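The Great Plate Debate

Aug 4, 2021

So the lodger's room at the back is finally getting its own crockery, and I have been going round and round on it for weeks. Ntombi wants everything white. Hendrik says he'd eat off the lid of a biscuit tin and doesn't see the fuss. I went to Grallgate on my lunch break meaning to buy one bowl and came home 139 rand lighter (plus 15 for the bag, cheeky!).

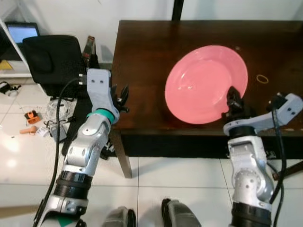
White plates look lovely in a shop and then chip and go grey on you, so I've gone off them completely. Colour is the way forward! The pink one looks so cheerful on the dark wood, and I like that wide flat rim, somewhere to park your olive stones or the crusts you're not going to eat. Yes, there's a rubber band next to it. They breed in this house, I swear.

Still to sort: mugs, and something deep enough for soup. Zulmira has offered me her old blue set but there are only three bowls left in it and one has a crack. Mandla is coming for supper on Friday so I'll need to decide before then, or he's having his stew out of a mug.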